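Carnet d'atelier, projet étudiant Vuten — août, reprise vers 14 h

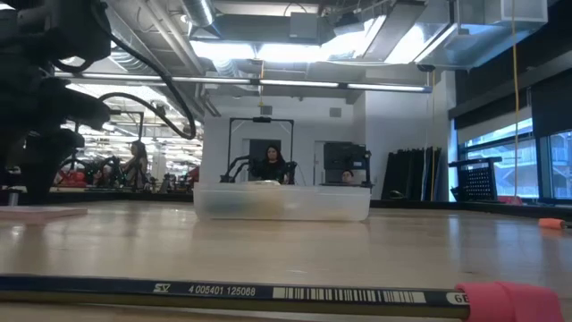
Bon, je reprends là où je m'étais arrêtée, c'est-à-dire au milieu de la liste des choses à régler avant la rencontre d'Elletberg. Le bras répond enfin correctement après le changement de paramètres (merci à l'équipe Liyanage pour leur vieux fichier de config, même si j'ai dû en réécrire la moitié !). J'ai refait la calibration 2 fois : la première, j'avais oublié de remettre le zéro du poignet et tout partait de travers.

Série de l'après-midi : prise du crayon, dépose dans la boîte. 65 essais en tout, notés dans le tableau partagé, onglet « Vondura ». Ça passe bien quand on saisit vers le milieu. Côté gomme, c'est une autre histoire, ça glisse ou ça pivote au dernier moment, et je me retrouve avec un crayon en travers du bord. J'ai baissé la vitesse d'approche, c'est mieux, mais je ne suis pas encore convaincue.

Autre souci : les reflets sur la table. La détection perd l'objet dès qu'il passe dans la bande claire sous les néons. Essayer un tapis mat ? Ou simplement décaler la zone de travail vers nous — à tester demain matin avant que le soleil tourne.

La boîte translucide me plaît moins que prévu aussi. On devine ce qu'il y a dedans, sans plus, et le programme hésite sur le bord. Je voudrais comparer avec une boîte opaque de même hauteur.

Reste à faire :
- refaire 5 essais avec le crayon tourné dans l'autre sens
- revoir le passage des câbles quand le coude se plie à fond
- écrire les 3 pages du dossier technique (je sais, je sais, je repousse depuis plus d'une semaine)

Si quelqu'un passe après moi : la bonne config est celle qui finit par « b », ne touchez pas à l'autre. Et laissez le crayon sur la table, j'en ai besoin demain à 9 h.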